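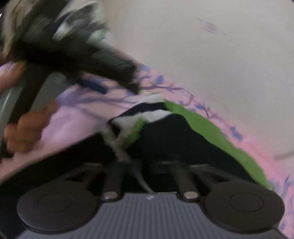 May 18, 2022. Cloth handling, bedroom set, Woltby site

Started on the dark textiles now that the towels are finished. The aim for this set is picking up, folding and putting down soft things on a bed-sized surface, using the hand-held grippers, with enough variety that the policy doesn't learn one cloth and one corner. We are at 1,957 accepted demonstrations for the whole folding task. The plan says 2,449 before we retrain. The black piece with the white bands and the bright green strip is the hardest one I have put on the list so far. Its near side is so dark that the folds hardly show, and the white and the green are the only places where I can tell from the wrist view which way the fabric is running. Brian thinks the model will latch onto the green and pick from there every time. He may be right. I'd like to have the data before we argue about it.

Setup as in the last entry, same firmware, same finger pads. Calibrated both grippers before the first block. Left one passed the first time. Right one needed two tries, and on the first try the zero was off because I had not closed the jaws all the way before pressing the button. Writing it down because Imani hit the same thing last week and thought it was the encoder.

What counts as one demonstration for this set:

Start with both jaws open and clear of the cloth.
Pick up the item, make at least one fold, put it down, let go.
Back off until the whole item is in view again.
Hold still for a slow count of two, then stop recording.

The last step keeps getting skipped. When it is skipped the end of the episode has no settled view of the result and the labeling people have to guess whether the fold held. Stella went through the rejected ones from the towel set and most of them were this. She is not rejecting for ugly folds and she asked me to repeat that here. A crooked fold that is finished and released is a good demonstration. A neat one where the operator reaches in and straightens the edge with bare fingers is not.

Notes on the printed cover

We talked on the phone about whether to use a plain sheet. Marcelle wanted plain, so that the item is easy to segment. I want to keep the pink printed one for this set. People's homes have patterned bedding, and if the thing only works on a plain sheet we will find out late and be annoyed. The branches and leaves give the tracker plenty to hold on to, too. On the plain gray sheet in the towel set we lost tracking in 13 episodes, all of them with the gripper close to the surface and little else in view. I have not run the tracker on today's files yet so I can't say what the print does for us. Will add a line when I have.

One possible problem. The print has flowers and leaves in strong colors, and a small item could get mixed up with them. For socks and washcloths I would switch covers halfway through. For anything the size of today's item it shouldn't matter.

Don't smooth the cover between episodes. Creases are fine. If the cover has shifted so far that the bare surface is showing where you are working, pull it back, but otherwise leave it alone.

Speed

My own first block was too fast. I played some of it back at lunch and the fingertips are a smear in the parts where I'm turning the fabric over. The pose track is probably usable but the frames where contact happens are the ones we need sharp, and those were the blurred ones. Second block I slowed down on the approach and the close, and left the carrying part at normal speed. It feels silly for the first few minutes and then you stop noticing. Lamp brought closer as well, so the exposure can come down.

If you are new on this: the thing to slow down is the last hand's width before the fingers touch. Nothing else needs to change.

Gripping the folded stack

Once the item is folded it has several thick soft layers and the operator has to decide how many to take. We never wrote this down, and it shows. In the towel set some people take the top layer only and some take the whole stack, from what looks like the same starting view. To the model those are two different answers to one question. From today:

First pick of an episode, take the top layer.
If the item is already folded at the start, take all layers and move it as one piece.
If you get the wrong number of layers, put it down, open, and try again in the same episode. Don't stop and delete. Stella tags these as retries and we do want them.

Soledad asked for more starting positions at the far side, near the wall. Most of ours sit in the near half because that is where the arms are comfortable. With the item back there you have to lean, and the gripper comes in flatter than usual, so the view along the fingers is quite different. Jaws open, nothing in them, black item folded toward the back of the cover with a bit of its green poking out: that is the kind of start view she means.

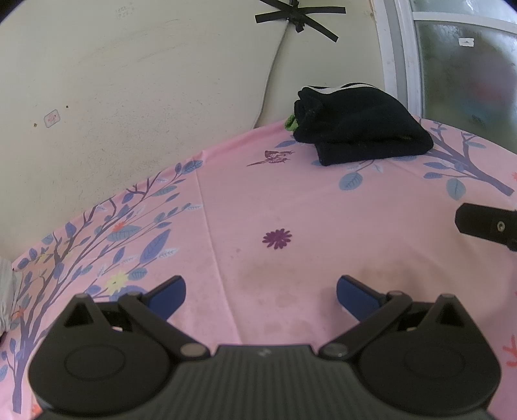 Open items

Write the layer rule into the operator sheet. The old sheet still says "pick up the cloth" and leaves it there.

Ask Marcelle whether the plain cover is still wanted as a comparison set. If yes, it should be the same items and the same people, otherwise the comparison tells us very little. Could be done in June, after the Lyimo visit.

Run the tracker on both blocks, fast and slow, and compare how many episodes drop out of each. Brian has the script. It needs the new calibration file or it will quietly use the old one.

Upload naming. Two folders from the towel set had the same name and one overwrote part of the other on the server. Imani recovered it from the card. Until there is a proper fix, put your initials at the end of the folder name and don't wipe a card on the day you upload it.

Replace the pads on the spare gripper. One is lifting at the corner and slick fabric gets caught under it. I set the spare aside with a tag on the handle. Please don't take it for the next block even if the other one is charging.

Next textiles on the list: the fleece throw, the two pillowcases, the knitted scarf. Scarf last. It stretches when you lift it and I want to see how people handle it before I write any rule for it.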